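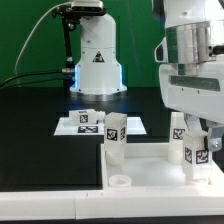 June 2, 2025. Tray work, second round. I spent the morning on the layout of the white tray, and I want to write it down before I forget what we decided with Colette Guérin. The old arrangement came from November and had the ring cup in the corner, where the tall blocks were always standing in front of it. Now the small round cup sits on the tray floor in the lower middle, open side up, and the tall blocks stand upright, one of them at the left rim. I like this better. There is enough space between the cup and the walls to put a finger in and take it out again, which was my complaint the last time.

Blocks. The lower part of the white blocks is the milky material from Brureo, and it scratches easily. I was cleaning it with the blue paper until Jailson Cavalcanti told me that the paper is the reason of the scratches. From today we use only the soft cloth and water with one drop of soap. No alcohol on the printed markers! The ink from the Dantas printer goes grey at the borders, and after that the black squares have to be printed again.

Markers. I printed a new sheet, scale 100 percent, and measured the squares with the caliper before cutting. First sheet was wrong, the printer had "fit to page" selected again. I threw it away so that no one uses it by mistake. When you glue them, start from the top edge of the block and press down slowly with the plastic card. If there is a bubble, take it off and use a new one. Do not try to push the bubble out with the nail, I did this on block 41 and the corner is now lifted.

Numbers. Tobias Boateng asks that every block has its number written underneath, small, with the permanent pen. I did it for 5, 41 and 77. Block 199 is missing from the box and I do not know who has it. Dirceu, is it maybe on your desk with the Vellel samples?

Tray. The floor of it must be flat, so I put the steel ruler across in both directions. In one direction it is good. In the other I can see a little light under the ruler near the back wall, and the sheet of paper passes there but not in the middle. For the cup it makes no difference. For a block standing in that corner it could be a problem, because the base is rounded and it does not forgive much. I will ask Arlindo Godoy if he can make a thin shim, or if we should order another tray from Asitz. He is out until Wednesday.

Green backdrop. Please leave it as it is now. I ironed it on Friday (low heat, from the wrong side) and the folds are almost gone. If somebody needs to move it, roll it on the tube, do not fold.

To do:
Reprint marker for block 41.
Find block 199.
Shim for back corner of tray - ask Arlindo.
More soft cloths, the last one is in the drawer under the sink and it is already quite dirty.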